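The Robot Will File That for You

An open day at Atstead, where the office of the future has the same carpet as the office of the past

The visitor badge has my name spelled wrong, which I take as a good sign. At the slicker kind of demonstration they get your name right and then show you a video. At Atstead's open day they get your name wrong, hand you a cookie, and point you down a hallway to a room full of desks where a robot is putting away office supplies.

"You were expecting sparks," says Mimoza Kelmendi, who runs the demonstrations and has clearly seen my face on other people. "Everybody comes in expecting a car factory. Then they see a filing cabinet and you can watch them thinking about the parking."

I had been thinking about the parking. It's at the far end of Ekville and it costs money.

Kelmendi came to Atstead after six years of teaching machines to stack things in warehouses, a job she describes as "very cold and very rectangular." The work here is rectangular too, but at least it's indoors. Her group wants robots that can cope with ordinary offices as they are, with the furniture people already own. The program is called Jorkska. I ask what the name means.

"It was the name of the folder," she says. "Then somebody ordered mugs."

She talks quickly and keeps one eye on the robot the whole time, the way a parent talks to you at a swimming pool. I ask her why anyone would start with a cabinet.

"Doors," she says. "Doors are awful. A box on a table stays where it is until you do something to it. A door moves, but only the way the hinge wants it to. If your arm has a different idea about the curve, then you have an argument between an arm and a hinge, and I've paid for both."

And the files?

"Big, flat, slippery, and you can't see around them. You lift one up and now the thing you're carrying is between you and the place you're carrying it to. You've moved a mattress? It's that."

I have moved a mattress. I was married at the time. It's a fair comparison.

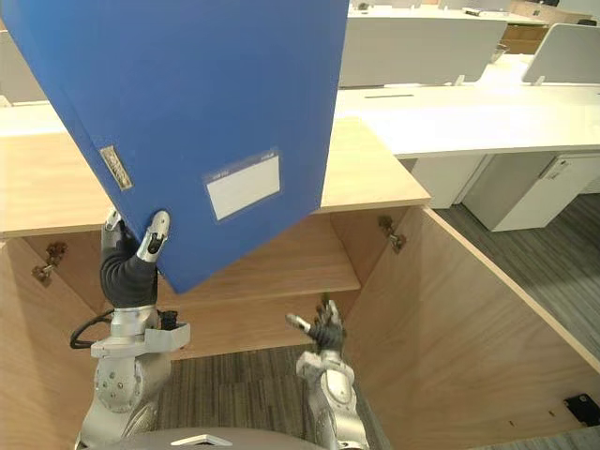 "It has to know when to let go"

Nikola Shehu does the hands. He's a quiet man who answers most questions by picking something up, and for our conversation he picks up my notebook and holds it between his thumb and two fingers until I ask for it back.

"See, you pulled and I let go," he says. "I didn't think about it. You didn't have to say please. That's a year of work."

He's fond of the thumb. He feels that people who come to open days look at the arms, because arms are big and dramatic, when everything interesting is happening in the last couple of inches. Press too lightly and the file slides out. Press too hard and you've got a dent in the cover and a stern email from whoever buys the files.

"Who buys the files?" I ask.

"Dragica," he says, and looks over his shoulder.

Dragica Krasniqi is the office manager, and her opinion of the program is more complicated than the one in the brochure. She has ordered 219 files and binders since the project began. She knows this because she has the receipts, and she has the receipts because, as she puts it, "I keep them in a cabinet that I open myself."

"I like it fine," she says of the robot. "It's polite. It doesn't leave cups. But I was told it would save me time, and so far I've spent a lot of time buying it stationery."

Could it do her job?

"It could do the part of my job where I put a binder on a shelf. I'd give it that part today. I'd wrap it." She considers. "It can't do the part where I find out who took the binder."

Kelmendi, when I pass this along, says that Krasniqi is her most valuable critic and that she would like me to print it that way.

Questions from the floor

There's a small crowd by the time the door work comes around again, mostly people from nearby firms and one retired engineer, Ankica Angelovski, who has brought her own folding stool. She spent her career at Berisha, where she designed hinges, and she's the only guest who crouches down to look at those first.

"They're decent hinges," she tells me. "I would have gone one size up, with a robot on the end of it."

She also asks the best question of the day, which is whether the robot knows the door is open or only knows that it has finished opening it. Shehu visibly cheers up. The short version of his reply is that these are two separate problems, that people mix them up all the time, and that he would be glad to discuss the long version over lunch. They go off to lunch. I don't see either of them for an hour.

My own question is less good. I ask Kelmendi how long before I can have one at home.

"What would it do at home?"

I say it could put things away.

"Do you have a place where the things go?"

I admit that this is where the plan runs into trouble.

"Then it's the same as with people," she says. "It can put a binder on a shelf if there's a shelf, and if you've decided that's the shelf. I can't sell you the deciding."

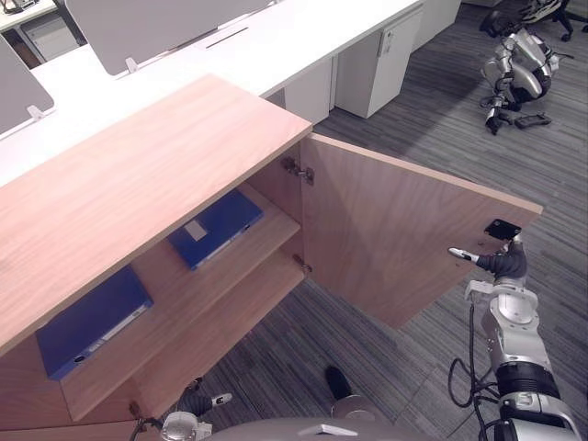 Holding the door: the right arm at work on the cabinet, with two blue binders on the shelves.

Before leaving I ask Kelmendi what she'd like visitors to go home with, apart from the mug. She thinks about it for longer than I expected.

"I'd like them to go and open a cupboard," she says. "Slowly. And notice how much they did with their wrist."

I tried it that night in my kitchen, and there really is a lot of wrist. I also found a fondue set I'd been blaming my sister for since August.

Atstead's next open day is still to be announced. Guests are asked to sign up at the front desk, where Špela Babić will do the badges. Spell your name out for her.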